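布製品操作データ収集業務 進捗報告書
提出日:2023/09/04
提出先:Guvier 助成事業事務局
実施者:Tover 動作学習グループ

1. 対象期間の概要
当期は、双腕ロボットによる布製品操作の教示データ収集を継続した。対象は寝室環境でのベッド周辺作業とし、シーツおよび上掛けの把持、持ち上げ、引き寄せ、整えの各動作を含む。収集は遠隔操作によるもので、操作者の指令値、関節角、指先の接触信号、頭部および手首カメラの映像を同一時刻系で記録している。
当期末時点で登録済みのエピソードは965件である。このうち356件は当期に新規に取得した。残りは前期までの取得分で、書式を現行版に変換したうえで再登録した。

2. データの内訳と品質
新規取得分のうち23件は検収で除外した。除外理由は、手首カメラと関節角の時刻ずれが許容値を超えたもの、操作者による中断の記録が欠落したもの、および開始姿勢が規定範囲外であったものに分かれる。時刻ずれは収集用計算機の再起動直後に集中しており、起動後に同期確認を行う手順を追加した。追加後の取得分に同種の除外は発生していない。
失敗エピソードは除外対象とせず、結果ラベルを付して保存している。布の把持では、指先が布を捉えないまま上昇動作に移る例と、下層の布を同時に把持する例が多い。両者は映像のみでは判別しにくいため、ラベル付けには接触信号の時系列を併用する。判定が分かれたエピソードは保留とし、別の担当者が再判定する。

3. 収集環境
収集室はGarrido棟の一室を継続使用した。家具の配置は期間中固定とし、布の初期状態のみをエピソードごとに変更した。初期状態は、平坦、部分的な折れ、塊状の区分で管理し、各区分の件数に偏りが出ないよう日次で割り当てを調整した。
白色の布では、照明条件により表面のしわが映像上で判別しにくくなる。頭部カメラの露出を自動から固定に変更する案を検討したが、手元が暗くなるため当期は採用を見送った。手首カメラ側の近接映像で補完できるかどうかを、学習側の評価と合わせて次期に判断する。

4. 学習側での利用状況
検収済みデータはBriveckの学習基盤に順次投入している。把持開始位置の推定については、前期データのみの場合と当期分を加えた場合の2条件で学習を行い、比較評価を進めている。評価は未使用の初期状態に対して実施するもので、塊状区分の試行が完了していない。数値は全区分の試行が揃った段階で報告する。
布の縁が折り込まれた状態では推定位置のばらつきが大きい。当該状態の事例が不足していることが一因と考えられ、次期の割り当てで優先する。

5. 課題と対応
(1)操作者間の動作差
持ち上げの高さと速度に操作者ごとの差がある。平均化は行わず、操作者識別子を条件変数として保持する。あわせて、操作手順書に把持前の停止区間を明記し、動作区間の分割を容易にした。
(2)指先部品の摩耗
指先の摩耗は把持結果に影響するため、交換時点を記録項目に加えた。交換前後のデータは別の版番号で管理する。交換周期の基準は未設定であり、接触信号の変化から決定する。
(3)記録容量
手首カメラ映像の容量が計画値を上回った。可逆圧縮への切り替えを試行中で、復号速度が学習側の要求を満たすことを確認してから全件に適用する。

6. 次期の計画
12月までに、縁の折り込み状態を中心とした追加収集と、保留エピソードの再判定を完了させる。寝具の種類の追加は、現行の布で比較評価が終了した後に着手する。予算執行は計画の範囲内であり、費目間の流用は予定していない。

7. 作業状況

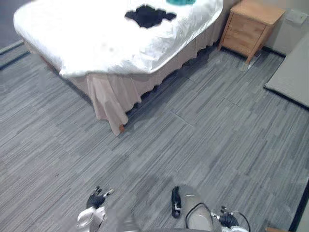
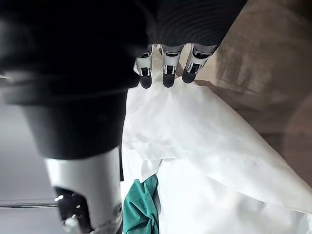
図1 ベッド周辺の収集環境(頭部側の視点)、図2 白い布に対するハンド指先の接触(手首側の視点)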